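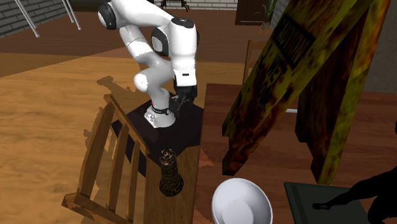
Figure 4. A narrow wooden table with a dark square platform on top (computer rendering).

4.2 Where narrow tables end up in the home

We turn now to the narrow table, a piece of furniture that most households in our survey owned and that very few had much to say about until we asked. Of the 906 homes that returned our booklet, 359 had at least one table of this sort (see Figure 4 for the general type), and it was a pleasure to read how many different lives these tables lead. In Jirkwood, where the older terraces have long, thin hallways, they stood mostly by the front door and gathered keys, post and gloves all through the winter. In Toltau the rooms are squarer and the hallways hardly deserve the name, so the same kind of table tended to drift into the sitting room, behind the sofa or under a window.

We had expected width to matter most to people when they chose where to put one, and it did matter, but height came up in the written answers a good deal more often — a table that meets the hand as one comes in seems to get used, while a lower one fills up with things waiting to go upstairs. Several households in Terkus had moved theirs again between the first booklet and the second, which we sent out in May, and we have kept both positions in the tables that follow.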